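Nisier Folding Serving Cart

We've carried a few serving carts over the years, and this is the one we keep for ourselves. The Nisier opens in one motion, locks with a click, and rolls over door sills without rattling everything on top. It's great for a church supper, a school lunch line, or a back porch full of hungry cousins!

The wheels are what won us over. They're wide, soft and quiet, and the front pair turns so easily you can steer with one hand – handy when the other one is holding the door. Both shelves lift out for washing, and the lower one takes standard trays or a good-sized cooler. 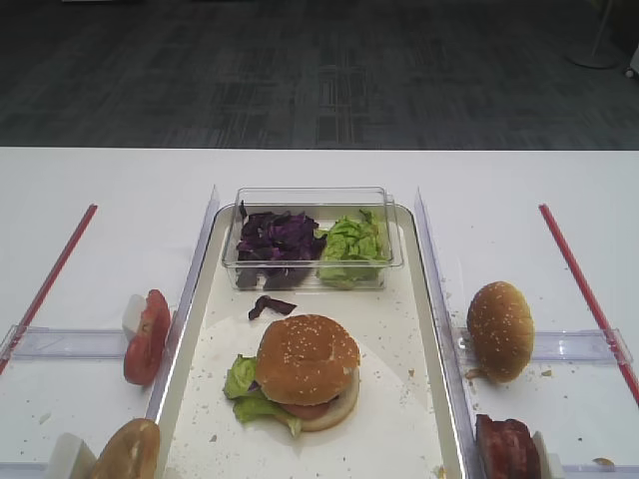
Cream-white tray with clear divider panels on a white tabletop.

The top shelf holds up to 80 pounds. Folded, the whole cart is 10 inches deep and slides in beside a fridge or behind a coat rack. The frame comes from the Botolmont shop, powder coated in Barn Red, Slate or Plain White. Red sells out first, usually by March.

Trays and dishes are sold separately. Any flat tray with a raised rim will do, and if you serve burgers or anything with seeds on the bun, a big one saves a lot of sweeping.
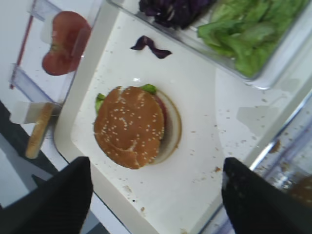 Care and Parts

Wipe the frame with warm soapy water and dry the hinges well. A drop of food-safe oil on each hinge twice a year keeps the fold smooth. Spare wheels, shelf clips and the Sketstead brake kit are all in stock, and they fit older Nisier carts too.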